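24th June

Third day on the smell question and I think I finally know where the sour note in the Wistari batch comes from. Not the flour! I blamed the flour for two days and owe it an apology. It's the starter, or more exactly the corner of the proofing room where I'd been keeping the starter, next to the compressor, which runs a lot warmer than the rest of the shelf. I moved the jar across to the sink side last night and this morning it smelled of yogurt and apples again instead of nail polish.

So, today's bake. 813 g rye, the coarse one from Ledesma, 2 percent salt, same hydration as Monday. The dough felt slacker than I wanted (my fault, I got talking to Remo and forgot the second fold), but it came up fine and the crumb is the most even one so far. Crust a bit pale. I'd go longer with the lid off next time and stop opening the door to peek, which I say every time.

Anežka tasted it cold with butter and says it still finishes bitter. I don't get that at all, but she was right about the caraway so I'm writing it down. She wants to try scalding a third of the rye the night before, like her grandmother did. Happy to, if somebody reminds me to boil the water before I lock up.

Core temperature came out of the thermometer at 106, which is way too high for the middle of a loaf, so either the probe is off or I had it touching the tin. Ice water check tomorrow before I trust anything else in this book.

Remo Messina is still after the shelf-life numbers for Urkance. I told him end of the week. I have two loaves bagged and one in a cloth, all on the top shelf, please don't eat them!!
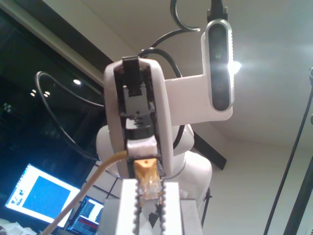

Network plug in the white gripper, from low down.

To do: feed the starter at six, order more rye, wash the bannetons (properly, with the brush), ask Anežka how long her scald sits before the rest of the flour goes in.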